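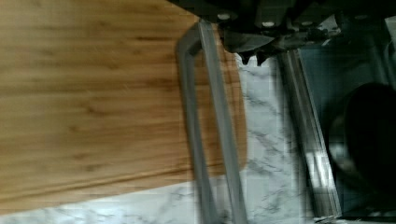
Lâm Đỗ on weight, rowing and the 14 days before a regatta

Lâm Đỗ rows lightweight single sculls for the Golletti club and has raced at national level for three seasons. Oduor Mussa has coached him through all of them. We spoke to both at the Brokden boathouse after a morning session on the water.

Đỗ came to the sport from distance running. A stress fracture in his shin kept him off the road, and a physical therapist put him on a rowing machine to hold his fitness. "I was bad at it for a long time," he says. "A runner's legs are fine for the drive, but I pulled with my arms too early. The handle moved and the flywheel barely noticed."

Mussa gives the same account in more detail. Đỗ's early force curve had two peaks with a dip between them, where the back opened before the legs had finished. They spent the first winter on legs-only strokes at a low rate, up to 30 minutes at a time, and did no racing at all. "He wanted to be timed," Mussa says. "I took the monitor off the machine."

The single is rigged conservatively. Đỗ uses a slightly lighter load than most scullers his height, and Mussa moved the foot stretcher toward the stern in September after video showed him finishing too far past the pin. The change cost them several weeks of awkward steering. Neither regrets it. 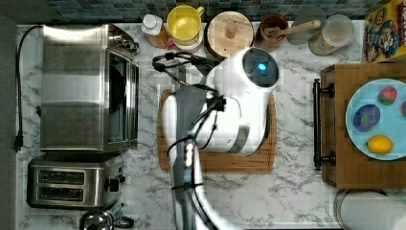
Making weight takes more planning than the rowing. Đỗ will not cut water. He brings his weight down slowly over the season and holds it for the last 14 days, eating the same breakfast and the same dinner and changing only lunch, according to the training load. "Rice, eggs, greens, fish if it's cheap," he says. "I weigh myself at the same hour and write it down. If the number is wrong, I look at the last few days before I change anything."

He logged 355 sessions last year, counting weights and stretching. Mussa thinks that was too many and has cut the second session on days that follow hard intervals. Resting heart rate is checked each morning. If it stays high for 3 mornings, the next piece of work becomes a steady paddle – no discussion.

The next start is the Cisto Sprints, a short course that does not suit him. Đỗ loses ground in the opening strokes and makes it back through the middle, and at Cisto there is not much middle. They have been practicing standing starts into a headwind, five strokes and stop, then turning the boat and going again.

After that comes the Tạ Cup, over the full distance. Asked for a target, Đỗ names the A final. Mussa would not give a placing. "I want the rate to stay level through the third quarter," he says. "Last season it dropped there in every race. We know where to look for it."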